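Questions I Get About the Letter Packs

I've been cutting letters for party banners out of my spare room in Tarness since August, and the same questions keep landing in my inbox, so I finally typed up my answers.

What font are these?
My own! I draw every alphabet by hand first. Tian is the round, chunky one and Lornerero is the skinny one with the curly tails (it's a pain to cut, and I love it anyway).

Can I mix colors in one word?
Sure, go wild. Put the color next to each letter in the order notes. If you leave it blank I'll pick for you, and I do lean pastel, fair warning.

How many letters come in a pack?
The big pack has 200. If you need more than that for a school or a wedding, email me and I'll work out a price.
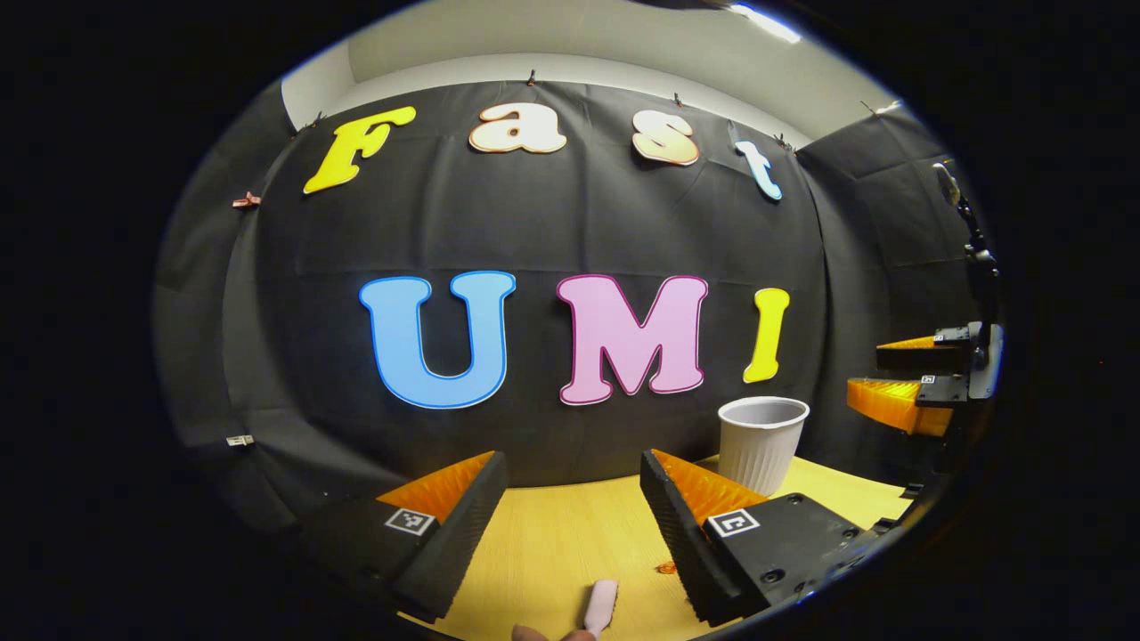 How do I get them to stay up?
Depends on the wall. On paint I use removable putty, a pea-sized bit on each corner. On fabric I like small safety pins through the back, or double-sided tape if it's only up for an afternoon. Please don't use hot glue on the card ones, they buckle. My friend Qiuyue Ding swears by fishing line for hanging names across a doorway, and she's talked me into it.

Do you ship outside the US?
Not yet, sorry! Customs forms and I don't get along.

My order number starts with A. Is that right?
Yep, those come through the Anditz shop. Just send me the whole thing, like A-1771, and I'll look it up.

Can I reuse them?
I do. Store them flat in a folder and peel the putty off slowly.

Lanying Fu
Updated December 24, 2018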